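Norkitz Terry Towels with Hanging Loop – Small Hand Size

Home > Bath and Kitchen > Towels > Norkitz

Article no. 347
In stock. We send within two working days.

Colours: light green, light blue, sand
Border: white
Sold in: single pieces or set of two

Product information

The Norkitz towel is our small everyday towel for beside the wash basin, for the kitchen hook, or for the guest toilet. We have sold it in the Safavi shop for many years, and it is the towel which customers most often come back to buy again in the same colour. It is made for us by the weaving mill Adotov, who also make our bath sheets and our face cloths.

The fabric is cotton terry with loops on both sides. The loops are short. Some customers like a very thick and high towel, and for them we recommend the Ridik series, which is heavier and takes more place in the cupboard. The Norkitz is thinner, so it dries quicker on the hook and it folds to a small packet. Four of them fit next to each other on a normal shelf.

All around the towel goes a white piped border. It is sewn after the cutting, with a double seam, and it holds the corners in shape also after many washings. In our older model the edge was only turned over and stitched, and on the corners the threads came out after a time. We changed this in July of last year, and the returns for open seams have become very few.

The hanging loop

The white loop is sewn into the border and not put on top of it. You can hang the towel on a hook, on a knob or on the thin rail inside a cupboard door. The loop is wide enough for most bathroom hooks. For very thick wooden pegs it can be too tight, please measure your peg first: the loop goes over pegs up to 14 mm.

We are often asked if the loop can be ordered in another place, for example in the corner. For single pieces this is not possible. For larger orders from schools, nurseries or guest houses please write to us and we will ask the mill.

Colours

Light green is the colour we sell most. It is a soft green, a little milky, and it goes well with white tiles and also with pale wood. Light blue is slightly cooler. Sand is new since this autumn and is almost the same tone as our cotton bath mat, so the two can be used together.

Colours on a screen are never completely the same as in the hand. If you want to be sure, you can order a fabric sample in the basket. The sample is free, you pay only the postage.

Please note that each dyeing is a little different. If you need many towels which match exactly, order them at one time and write this in the comment field – we will then take all of them from the same carton.

Washing

Wash the towel one time before you use it. New terry has a finish from the mill and does not take up water so well in the first days. Wash at 40 or 60 degrees with similar colours. Do not use fabric softener, it lays itself on the loops and the towel becomes smooth and less absorbent. Bleach will make spots on the green and the blue.

The tumble dryer is allowed on low heat. On the line the towel becomes a little harder, but if you shake it strongly before hanging it, the loops stand up again. The white border can be ironed, the terry part does not need it.

In the first three washings there will be some fluff. This is normal for terry and it stops. If a single loop is pulled out, cut it with small scissors and do not pull on it. The fabric will not run.

Folding

After drying, lay the towel flat on a table and pull the opposite sides gently until the border is straight. Then fold it one time along the long side and two times across, with the loop inside. Folded like this, the towels lie well on each other and the loop does not catch on the next one.

Light green towel on the table, in both pictures with the white border showing.

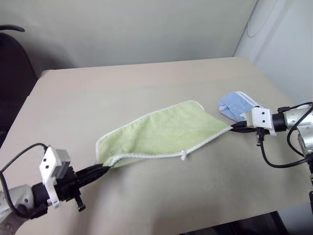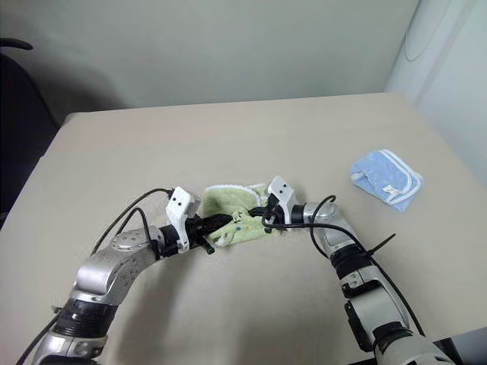

If you store the towels rolled, for example in a basket in the guest room, start to roll from the side without the loop. The loop is then on the outside and can be taken hold of easily.

Prices and sets

The single towel and the set of two are in the same parcel size, so the postage does not change. In a set you can mix the colours, please choose them one after another in the list. From 13 pieces you receive our price for larger quantities, it is calculated in the basket automatically.

Embroidery with a name or initials is possible in white or dark grey. We place it above the border on the short side. Embroidered towels need some more days and cannot be given back, except when there is a fault in the fabric or in the writing.

Returns

Unwashed towels can be sent back within 30 days. Please put them in the paper band again if you still have it. If a seam opens or the loop comes off in the first two years, send us a photo by e-mail and we will replace the towel.

Also in this series: Norkitz face cloth, Norkitz bath sheet, Norkitz bath mat in sand

Page last changed: 22 December 2023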